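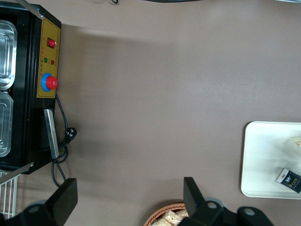 How long should I soak dried chickpeas before they go in the pot?
Overnight, with plenty of water over the top, and a bit longer if the bag has been in the cupboard since forever.

That's the short version, Dorottya, and I'm putting it first so people who only read the top of an email can get on with their day. The long version is below, because I've been cooking beans every week for years now and I have Opinions.

On February 14, 2018, Dorottya Bognár wrote:
> Hi all, new to the list and new to dried beans. I bought a big bag
> of chickpeas and followed the directions on the back, and after
> 2 hours of simmering they were still like gravel. My sister says
> I salted too early. My neighbor says it's our hard water. The bag
> says nothing useful at all. How long do you soak yours, and does
> the salt really matter? I'd like to make hummus for a crowd in
> April and I need to get this right before then!
> Dorottya

Welcome! Gravel is where most of us started. I think your neighbor is closer than your sister on this one. I salt my soaking water every time, a good spoonful, and the skins come out softer for it. I did it the other way for ages because my mother did, and then So-ying Choi talked me into a side by side test on this very list (it's in the archives somewhere, look for "salty beans") and I never went back.

Hard water is a real nuisance, though. If your kettle gets that white crust, your beans are feeling it too. A pinch of baking soda in the soak helps a lot. And I do mean a pinch – I got carried away once and the whole batch tasted like soap, and my husband still brings it up. Drain and rinse them well before they go in the pot.

The other thing is age. Old chickpeas just will not soften, and you can't tell by looking. I used to get mine from a bin at the discount place and it was a coin toss. Now I buy from Wong, the little grocery near the bus station, where they sell through a sack fast. Gordon Li gets his by mail from Sarkitz and swears by them, but you have to order a lot at once and I don't have the shelf space.

For hummus you want them cooked past the point where you'd put them in a salad. Squash one against the roof of your mouth with your tongue, and if there's any grit in the middle, keep going. Don't go by the clock. Mine can be done in an hour or they can take all afternoon, and I've stopped making plans around them!

For a crowd, I'd figure on 150 grams of dried chickpeas for every four people if there's other food. Cook them the day before and blend them while they're warm (heat them up again in a little of their own water if you have to). Save that water, too, it's much nicer than tap for thinning things out.

Shirley, didn't you have a trick with ice cubes in the blender? I can't find your message and I'd like to try it again.

Brittany Thibodeau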